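Olmont Home Goods Group Declines to Join the "Clear Counter" Campaign

Members publish their own kitchen survey and ask retailers to back up their claims

OLMONT, 11 March 2019 - The Olmont Home Goods Group, which represents independent sellers of bowls, table linens and small kitchen items, said today that it will not sign the Clear Counter pledge now being passed around the housewares trade. The pledge asks shops to promote kitchens in which no food, package or appliance is left out overnight. The group says it has seen no good evidence that such kitchens are easier to cook in, and it has some evidence that people do not keep them that way.

The decision follows a survey of 465 households carried out in February by Figueiredo, a small research firm hired by the group. Households were asked what was on the counter at the time they filled in the form, where they did most of their mixing and chopping, and whether they had bought any storage product in the past year with the aim of clearing the counter. They were also asked if it had worked.

"We sell storage. I would love to tell you that one more bin will fix your kitchen," said Aurora Falcão, chair of the group. "I have been in this business long enough to have watched the bins come back out of the cupboard with onions in them. Before we put our name on a pledge we want somebody to show us a kitchen that stayed clear past the first grocery run."

Families who took part named 2,981 separate items on their counters. Vegetables, tissue boxes, thermos bottles and shopping bags came up often. So did remote controls, which no storage line on the market seems to have planned for. Most of the people who had bought a storage product said they still used it. Far fewer said the counter was any clearer.

The survey also found that many households do not prepare food on the counter at all. They use the table. A large bowl goes down on the tablecloth, the vegetables wait on the counter behind, and the work is done where there is room for elbows. Lucero Restrepo, who ran the survey for Figueiredo, said this was the finding that gave the group the most to talk about.

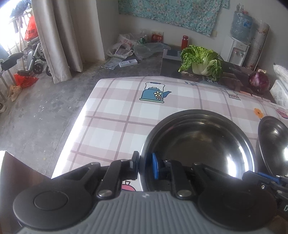
"The pledge treats the counter as a work surface that has been spoiled by clutter," Restrepo said. "For a lot of the people we heard from, it is a shelf. The napa cabbage sits there on its bag until it is needed. A steel bowl on a plaid tablecloth with a kettle printed on it is the work surface, and it is doing fine. You can argue with how that looks in a catalog. I have trouble seeing what is wrong with it as a way to make dinner."

Restrepo cautioned against reading too much into her own figures. The households volunteered, they were all within driving distance of Olmont, and anyone who fills in a form about a counter may care about counters more than most. The group agreed to print these limits on the first page of the report. It has asked the backers of the pledge to do the same with theirs, and has not had an answer.

Not every member agreed with the decision. Bernardo Baptista, whose shop in Cisside sells shelving and drawer inserts, spoke in favor of signing.

"Customers come in asking for this," Baptista said. "They are tired of moving six things to wipe down one surface. I don't think we need a study to respect that. My worry is that we look like the people telling them to live with the mess."

The group says it has no quarrel with anyone who wants a bare counter. Its objection is to the wording of the pledge, which states that a clear kitchen "saves time, money and food." Members asked the campaign for the source of each claim. They received a brochure. The brochure cited a talk, and the talk, when the group obtained the slides, cited the brochure.

On food in particular, the group remains unconvinced. Several people in the survey said they leave vegetables out so they will remember to cook them, and that a cabbage in a low cupboard is a cabbage found a month later. The survey did not weigh or track any food, so it cannot say who is right. Neither, as far as the group can tell, can the pledge.

In place of signing, members will try out a plain set of notes for shoppers, written by Ynyr Pugh, who keeps a kitchen store in Olmont. The notes suggest measuring the table as well as the counter before buying a mixing bowl, checking whether bowls nest before buying a second one, and waiting a week before buying any organizer. They will be handed out at 11 member shops. Pugh said he expects the last suggestion to cost him some sales.

"It might cost me quite a few," Pugh said. "We'll find out. If people come back after a week and still want the thing, I'll feel better about selling it to them."

A second round of the survey will go to 1,214 households, including renters and people who share a kitchen, two groups the first round mostly missed. It will ask the same people the same questions twice, two months apart. The group says it will publish the results whichever way they fall, and will look at the pledge again if the numbers support it.

About the Olmont Home Goods Group

The Olmont Home Goods Group is a trade association of independent kitchen and household shops in Olmont, Cisside and nearby towns. It takes no payment from manufacturers. The survey was paid for out of member dues.

Copies of the survey report, including the full list of questions, are available on request in print or by email.

Press contact: Hélder Carrilho, Skirnus Communications, for the Olmont Home Goods Group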